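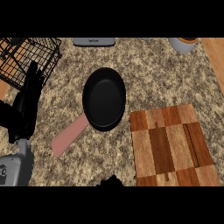

Haris Arain wrote back after the last report asking whether the Steltus simulation kit is worth paying for past October. My answer is a very happy yes!

We have now run 616 of the 700 kitchen trials you funded, and all 13 countertop layouts load without a hitch. Moving the frying pan to a new spot takes me 5 minutes (it used to eat a whole morning). The manual is still thin on gripper settings, and I've asked Plurnum for a better one.

Next up are the last 84 trials, then the write-up.

Alaric Zamora, Emside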